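Guides > Skolutix hand gripper > Section 4: Showing a task by hand

4. Recording a hand demo over a board

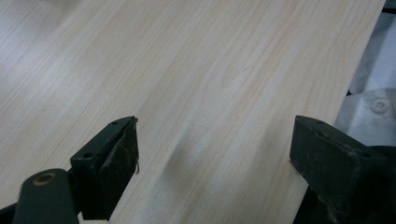
Fig. 4a. Jaws apart over pale board, bare wood between the fingers.

Read section 3 first if the gripper hasn't been paired. This part covers hand demos only, remote control is in section 5. Same task files for both, so a demo made here can be topped up by remote later.

Before you start

- Battery above half. Low battery drops the link mid-take and the take is lost.
- Catus recorder open on the laptop, logged in, right project picked. Check the project. Takes can't be moved afterwards.
- Board or worktop clamped or too heavy to slide.
- Lens wiped with the dry cloth. No sprays.

Steps

1. Hold the gripper by the handle, trigger under your first finger. Don't hold it by the fingers or the arm.

2. Squeeze and let go a few times. Both fingers should move together. If one lags, stop and go to 4.3.

3. Press ZERO with the jaws fully open. Wait for the tone. The readout should show 100. Anything under that, press again.

4. Bring the gripper over the board, tips pointing at the work. Keep both tips in the preview. If you can only see one you're tilted too far.

5. Press REC. Hold still until the light goes steady, then start.

6. Do the task once, at the speed you'd want the robot to do it. No pauses to think. If you've got to think, practise with REC off.

7. Finish with jaws open and clear of the work. Press REC again.

8. Name the take and save. Short names. The recorder cuts anything long without telling you.

9. Repeat until you have 10 good takes. Move the start point a little each time or the robot will only learn the one spot.

NOTE: Your own shadow on the board is fine in some takes. Same shadow in every take isn't, so change where you stand.

NOTE: Plain boards give the tracker very little to hold on to. Straight grain is the worst as it looks the same all the way along. Get one long edge of the board in view if you can. If tracking still drifts, put a strip of patterned tape outside the work area and leave it there for the whole set.

CAUTION: Keep loose cuffs and hair away from the jaws. The trigger return is strong.

CAUTION: Don't press the tips into the board to steady your hand. It wears the pads and throws off the force reading. Hover or touch lightly.

4.2 Checking a take

Play it back at half speed. Bin it if:

- the tracking line jumps
- a finger leaves the preview
- you let go and grabbed again where the task doesn't call for it

Don't trim out a bad bit in the middle. Bin the lot and do it agian.

4.3 Finger lags or sticks

Power off. Look for fluff or thread on the pads and round the pivots, pull it off with tweezers. Pads should be flat with the edges down. Lifting edge = new pads (Masten pad set, sold in pairs, change both). Power on, ZERO, try again. Still sticking, dont force it, send it in.

4.4 Sending to the arm

Plug in the arm, pick the set, press TRAIN. Takes nearly 195 minutes on the standard laptop with nothing else open. First run always at slow speed with a hand on the stop button.

Reader comments (3)

fonseca_bench: Step 3 should say jaws open and EMPTY. Zeroed mine with a dowel in it, whole morning of takes no good.

plywoodpat: tape trick works. Mine drifted off down the grain every time before that. Matt tape is better than shiny.

r_tilde: Does the pad set come with glue or is it peel and stick? Can't find it anywhere in section 3.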